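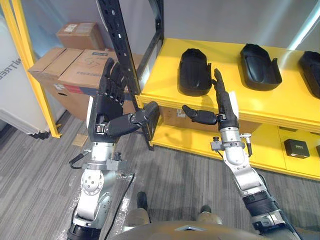
Kalliopi Lazaridis
Senior Lecturer in Machine Maintenance, Sevside Technical College

Chapter 7
Setting Up and Looking After a Two-Armed Cell

7.1 The Flatlow cell

The earlier chapters dealt with single arms bolted to a base and fitted with a simple gripper. In this chapter the reader will follow one machine through its setup, its daily care and a common repair. The machine is the right-and-left pair used in the Flatlow cell at the Kavumley training hall. It has two jointed arms on one torso, and each arm ends in a hand with fingers. The parts it handles are black molded trays, long and rounded, with raised sides. They are presented on a yellow stand in front of the torso.

The Flatlow cell was chosen for this chapter because it is a modest one. It has no conveyor and no part feeder. The technician places the trays, starts the program, and watches. Almost every fault that students will meet in the cell can be traced to one of four things: the position of the stand, the zero point of a joint, the condition of a cable, or the fit of a hand on its wrist. These are taken in order below.

A reader who has completed Chapter 4 will already know how to bring an arm to its zero position and how to read the joint table. That material is not repeated. The lockout procedure in Chapter 2 applies to all work described here and must be completed before any person reaches between the arms.

7.2 Placing the stand

The stand is the reference for everything the arms do. If it moves, every stored point moves with it, and the program will carry on as though nothing had changed. At Kavumley the first task of each session is therefore a check of the stand, carried out before power is applied to the arms.

The reference distance in the Flatlow cell is 460 millimeters, measured from the front of the torso to the front edge of the stand. The measurement is taken twice, once at each end of the edge. Where the two readings differ, the stand is out of square and should be turned until they agree. Only then is the distance itself corrected. Students often do this in the reverse order and find that they must do it again.

The floor needs attention as well. Carpet is a poor surface for a measured setup, and a stand that is pushed sideways over it may settle later. After any adjustment, press down firmly on each corner, wait a short time, and repeat both measurements. Record the final pair in the cell log, even when no correction was made.

Items on the lower shelf may stay where they are during this check, provided that none of them extends past the front edge. Stored goods near the cell should be kept outside the reach of both elbows. The elbow travels farther out than most people expect – a point that is taken up again in Section 7.6.

7.3 The ready pose

Between tasks the arms return to a ready pose. The forearms point forward and up, the fingers are raised, and the thumbs are turned inward. The ready pose has two uses. It gives the program a known starting point, and it gives the technician a view of both hands, both wrists and most of the cable run without opening a single cover. 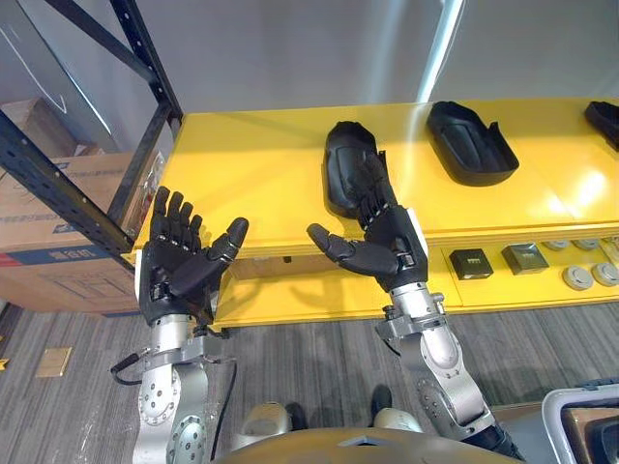 Figure 7.2 Both hands raised with the thumbs turned inward; trays on the yellow stand behind the right hand and beyond it.

The technician should learn to read this pose quickly. With the arms at rest, compare the left side with the right. The wrists should be at matching heights and the thumbs should point toward each other. A hand that leans when its partner is upright suggests that a wrist joint has lost its zero, or that the hand has been seated badly on its mount. The two causes look much alike from the front. They are told apart by reading the joint table: if the table shows the expected value and the hand still leans, the mount is the first place to look.

The fingers are then opened and closed one at a time from the hand menu. Slight differences between fingers are acceptable within the limits given in Table 7.1. A finger that stops short, or that moves in steps, is to be reported and left alone until the hand has been removed for inspection.

7.4 Approach points and trays

Each tray has two stored points. The approach point lies in front of the tray, and the contact point lies at its side wall. The hand goes to the approach point with the fingers together, which keeps its outline narrow and reduces the chance of striking the next tray. The fingers open only after the approach point has been reached.

When a new set of points is taught, begin with the tray nearest the center of the cell and work outward. Use the slow setting throughout. The contact point should be taught from the side of the tray and never from above, as a hand that comes down on a raised edge may tip the tray. Once all points are stored, run the full sequence with an empty stand. Trays are put back only when the empty run has been completed without a stop.

Kokkinos, the firm that maintains the cell, asks that taught points be saved under a new name each time. The older file is kept until the new one has been used for 20 complete runs.

7.5 Cables and wrist fittings

A cable passes from the wrist along the outside of the arm. It must have enough slack for the wrist to turn fully in both directions, but a loop that hangs too wide can catch on the post of a rack or on the stand itself. To judge the slack, turn the wrist by hand with the power off and watch the loop at each end of the movement. It should neither pull straight nor fold back on itself.

Small connectors at the wrist are tightened by hand. Tools are not to be used on them. A connector that works loose more than once in a month should be replaced, together with its mating part. Wrapping film and protective tape left from delivery should be removed from the arm segments when the machine is put into service, with care taken to clear the joints.

The service interval for the wrist is 2000 operating hours. At Kavumley the hour count is read each November, when the hall is closed to classes, and any wrist that will pass its limit before spring is serviced early.

7.6 A case for study

During one winter term, the right hand in the Flatlow cell began to touch the first tray before its fingers had opened. The fault appeared on some runs and was absent on others. The student on duty taught the contact point again, and the next several runs were clean. By the following session the fault had returned.

The log showed that the stand had been measured at one end only. When both ends were checked, the far end was found to be out by 37 millimeters. The stand was squared, the earlier set of points was loaded from its saved file, and the cell ran correctly with no further teaching.

Readers should keep this case in mind while working through Section 7.7, where the full setup sequence is given in the form used on the shop floor. The sequence begins with the lockout tag in place and both arms in the ready pose.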